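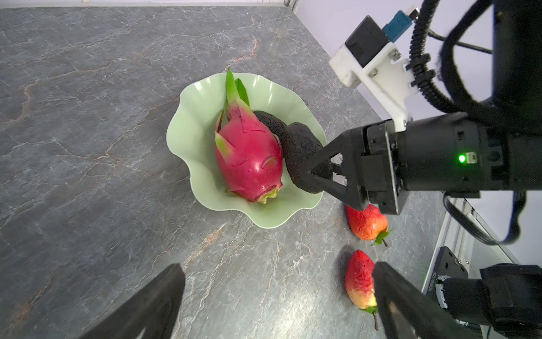 Avocados ripening all at once -- can I slow them down?

I order a fruit box from Barroso every other week and the avocados always arrive hard as stones. They sit in the bowl on the worktop for days with nothing happening, then the whole lot goes soft together and I end up binning half. I have tried the fridge from day one but they went brown inside and never softened. Kitchen faces south if that matters. Is there a proper way of doing this?
Posted by Trerkarbridge76, 28th September

Leandro Llorente
Putting them in the fridge hard is what spoiled them. Leave them out until they give slightly near the stalk end when you press with your thumb, then move them to the fridge. They will keep another three or four days like that, sometimes longer. If you want to stagger them, put one or two in a paper bag with a banana and keep the rest well away from other fruit. The bagged ones should be ready first.

Don't go by colour. Hass turn dark, but a dark one can still be hard, and some green kinds stay green when ripe. Also a south-facing kitchen will be warm, so try a cooler room -- I use the shelf in the hall.

susotine_6
just buy less?? or mash them and freeze with a bit of lemon juice, fine for guacamole, not nice sliced

Marrowfat
Agree with Leandro on the fridge. I would add that half an avocado keeps better with the stone left in and cling film pressed right down on the cut side. It still goes a bit brown on top but you can scrape that off. I used to get the Barroso box too and you can ask them to leave out the avocados, there is a box for notes when you order.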